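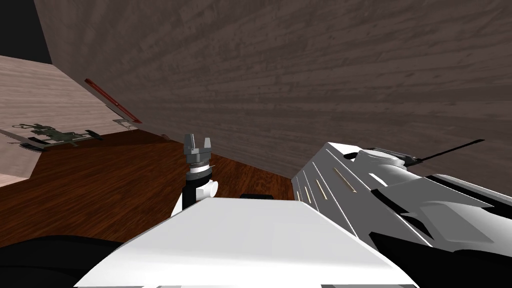

Dimari, August

Datenkarte und Liesmich zum Simulationsdatensatz Milix, Teil Tag der offenen Tür

Stand dieser Datei: August. Ersetzt die Kurzfassung, die am Besuchstag am Vorführplatz auslag.

Worum es geht

Der Datensatz enthält die Läufe, die während des Tages der offenen Tür bei Fellavar in Dimari vor Publikum aufgezeichnet wurden. Gezeigt wurde ein zweiarmiger Roboter in einer gerenderten Wohnumgebung. Die Besucher konnten am Leitstand eine Aufgabe auswählen und den Ablauf auf dem Wandbildschirm verfolgen. Ein realer Roboter kam nicht zum Einsatz, alle Aufnahmen stammen aus der Simulation.

Im Startbild dieser Datei blickt man von hinten über das weiße Gehäuse des Roboters. Der Greifer des linken Arms zeigt nach oben, der rechte Arm reicht von der Seite an eine dunkelbraune Holzfläche heran. Links liegt auf einer hellen Platte mit rotem Griff ein flaches, dunkles Teil mit gezacktem Umriss.

Umfang

Aufgezeichnete Läufe: 215
Aufgabentypen: 12
Arme je Roboter: 2
Ansichten je Lauf: eine Übersicht, dazu die Gelenkwerte beider Arme
Sprache der Aufgabentexte: Deutsch

Abgebrochene Läufe sind enthalten und im Feld status als abgebrochen markiert. Wer nur vollständige Läufe braucht, filtert nach diesem Feld. Am Vormittag wurde häufiger abgebrochen als am Nachmittag, weil die Auswahl am Leitstand zunächst mitten im Lauf gewechselt werden konnte. Ab 14 Uhr war der Wechsel gesperrt.

Ablauf der Vorführung

Der Leitstand war im Erdgeschoss der alten Weberei aufgebaut. Das Gebäude stammt aus dem Jahr 1914 und hat nur in der vorderen Halle ausreichend Stromkreise, daher standen Rechner und Bildschirm dort und nicht im Labor. Eine Vorführung begann mit einer kurzen Einführung, danach wählte eine Person aus der Gruppe die Aufgabe. Während des Laufs wurden keine Eingriffe vorgenommen. Fragen wurden erst nach dem Ende des Laufs beantwortet.

Die Aufgaben betreffen Möbel und kleinere Gegenstände: öffnen, schließen, greifen, ablegen, umsetzen. Die Anordnung der Möbel wurde vor jedem Lauf neu gewürfelt. Der Startwert des Zufallsgenerators steht im Feld seed, damit lässt sich jede Anordnung wiederherstellen.

Dateien

laeufe: ein Verzeichnis je Lauf mit Bildfolge und Gelenkwerten
aufgaben.csv: Kennung, Text und Typ der Aufgabe
anordnung.json: Lage der Möbel und Gegenstände beim Start
protokoll.txt: Notizen vom Leitstand, ungekürzt

Die Gelenkwerte sind in Radiant angegeben, Längen in Metern. Zeitstempel zählen ab Beginn des jeweiligen Laufs. Uhrzeiten stehen nur in protokoll.txt.

Bekannte Mängel

In einigen Anordnungen liegen Möbelteile sehr nah am Blickpunkt und verdecken einen großen Teil der Ansicht. Diese Läufe wurden nicht entfernt. Hinter den Möbeln ist der Hintergrund stellenweise schwarz, dort ist keine Umgebung modelliert. Holzoberflächen kommen sehr oft vor, Stoff und Glas kaum. Für Versuche zur Materialerkennung ist der Bestand deshalb schlecht geeignet.

Die Notizen in protokoll.txt wurden während des Betriebs getippt. Tippfehler sind stehen geblieben.

Daten von Besuchern

Es wurden weder Namen noch Ton noch Bilder der Besucher gespeichert. Gespeichert ist allein, welche Aufgabe gewählt wurde.

Nutzung

Verwendung für Forschung und Lehre ist frei. Bei Veröffentlichungen bitte Milix und den Teil Tag der offenen Tür nennen. Für die Möbelmodelle gilt zusätzlich die Lizenz von Ó Dubhghaill, der Text liegt im Verzeichnis lizenzen. Die Modelle dürfen nicht einzeln weitergegeben werden.

Änderungen

Feld status ergänzt. Aufgabentexte vereinheitlicht. Doppelte Einträge in aufgaben.csv gelöscht, die Kennungen der übrigen Einträge sind unverändert.

Fehlermeldungen bitte mit Laufkennung und Startwert über das Meldeformular im Projektverzeichnis einreichen.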